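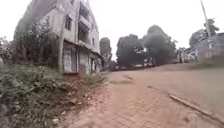
By Mattes Hollmann

The Fivasov road climbs gently out of the lower end of the district, passes a row of shopfronts under a concrete building with deep balconies, and goes over a crest. On one side the ground has never been finished. A mound of loose reddish-brown earth slopes down toward the road, with weeds behind it and grass starting where the soil meets the edge. Elsewhere along the route there is a masonry boundary wall, a planted strip, an edging and a paved walk, all on straight lines.

The district engineering office in Haltov classes both conditions as "roadside margin" and maintains them from the same budget. Amedeo Zanetti, who ran the margin survey for the office, would like them to be separated.

"An unretained bank and a curbed verge fail in different ways," he says. "One moves a little every time it rains. The other does nothing for years and then you have a trip edge. If you inspect them on the same schedule, you are wrong about one of them."

The survey covered 819 meters of margin, measured along the edge of the walking surface and divided into 44 segments. A new segment began wherever the construction changed: a different edging, a driveway, the end of a wall. Segment lengths are therefore uneven, and the office's spreadsheet, which was built for fixed intervals, had to be reworked before the results could go in. That took most of November.

Each segment was recorded from the property line outward. The property line is usually a wall. After it come the verge, the edging, the walking surface and the curb. Where an element was missing the surveyors entered a zero and did not leave the cell blank, a rule Zanetti insisted on after finding that an older survey had used blanks for both "absent" and "not inspected."

The wall controls much of what happens next to it. A long masonry wall sheds rain onto a narrow strip at its foot, and if that strip is paved tight to the masonry, the water runs across the walk. A planted verge takes up part of the flow. It also keeps string trimmers and bicycle pedals away from the wall face and gives the crews somewhere to dig without lifting pavers.

Pillars matter for a different reason. In a wall of any length they stiffen the panels between them, and they give an inspector a fixed reference. The surveyors located defects by pillar and offset, measured with a tape. Satellite positioning was tried first, but beside a tall wall the readings drifted by more than the width of the walk.
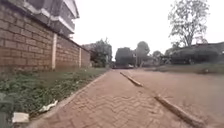 Cream pillars divide the boundary wall into panels. A concrete curb separates the grass strip from the walk.

The verge is the least designed part of the section and the part residents most often call about. The usual complaint is litter, followed by height of growth. Neither has much effect on the structure. Zanetti's team scored vegetation on only two points: whether roots or stems had crossed the edging, and whether soil had built up above it. The second is the more serious. Once the soil stands higher than the edging, every rain carries fines onto the walk, and the joints nearest the verge fill with material that holds seeds.

Of the 44 segments, 17 had soil above the edging for at least part of their length. The remedy is a flat spade and a wheelbarrow. The crew cuts the verge back to 2 centimeters below the top of the edging, removes the spoil and leaves the grass to recover. No seed is ordered. In the Flarkus trial section, where topsoil and seed were brought in after cutting, the new surface settled unevenly and the edge had to be trimmed again the next season.

Edging itself gets little attention in the district's standard drawings. It appears as a single line with a note. On site it has to restrain the bedding layer as well as the pavers, so its depth counts for more than its width. A thin edging set deep in a concrete haunch will hold a line for a long time. A wide one sitting on sand will lean toward the verge, and the first joint opens behind it. 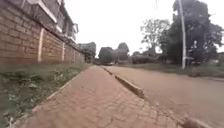 Laying pattern is the other half of restraint. A herringbone bond locks each unit against its neighbors in two directions, so a push at one point is spread over a larger area. Stretcher bond is quicker to lay and wastes fewer cut pieces, but it can creep along its continuous joints. For a walk that carries only people the difference is small. For a walk that delivery vans mount with two wheels, it is worth the extra cutting time.

Joint sand is a maintenance item, although few offices budget for it. It should be fine, dry when applied, and swept in more than one direction. Contractors tend to sweep once, compact, and leave. The Haltov specification now asks for a second filling after the first month of use, with payment held until it is done. Tomaszewski, the contractor on the last two paving packages, objected to the clause at first and then priced it as a separate line.

The unfinished bank remains the open question. A low retaining edge would stop soil from reaching the road, but it would also need drainage behind it, and the outlet would have to cross ground the district does not own. Zanetti's interim proposal is to trim the toe of the slope by hand and let low growth establish on the face - cheap work, repeated twice a year. The office has accepted the trimming and deferred the wall. The two margin types will be listed separately in the next maintenance schedule, starting with the segments nearest the crest.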